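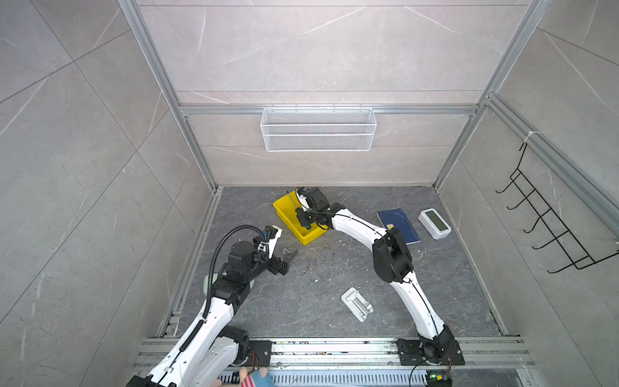 The two-arm cell during a tray trial, right gripper in the yellow tray.

I have spent most of the spring on a narrow question: how much of a policy's failure on tray picking comes from the demonstrations, and how much from the way we cut them up before training. The answer for our cell leans more towards the cutting than I expected.

The setup is the usual one. Two arms, one policy, joint positions and camera images in, a short chunk of target positions out. The training set is 430 demonstrations, all collected in January by Said Zerouali and me. The objects are thin ones, which are awkward for a parallel gripper because a small error in height means the jaws close on nothing.

Our first version, Relileck, treated each demonstration as one long sequence. It had a habit I could reproduce at will: the arm would reach the tray, stop just above it, and hover there until the trial timed out. Eino Hämäläinen suggested looking at the pauses. People driving the arms slow down before a fine grasp, so the data contains many near-identical samples in which the right action is to do almost nothing. The policy learns that very well.

The second version, Nerkden, changes only the preprocessing. Stretches where both arms move less than a set threshold are thinned, keeping one sample in 10, and chunks are not allowed to span a gripper opening or closing. Network, learning rate and number of steps are the same as before.

I ran 200 trials per version, alternating between them so that any drift in calibration would hit both equally. Hovering became rare with Nerkden. Missed grasps did not change by an amount I would defend -- the height error is still there, and thinning the data was never going to remove it.

There are two caveats. The threshold was tuned by hand on this cell, and a value that is too high cuts real slow motion out of the grasp itself. I also have no result for tasks where waiting is correct, such as one arm holding still for the other. I would expect thinning to hurt there.

Next is a wrist-camera crop at higher resolution, with the same trial order and the same tray.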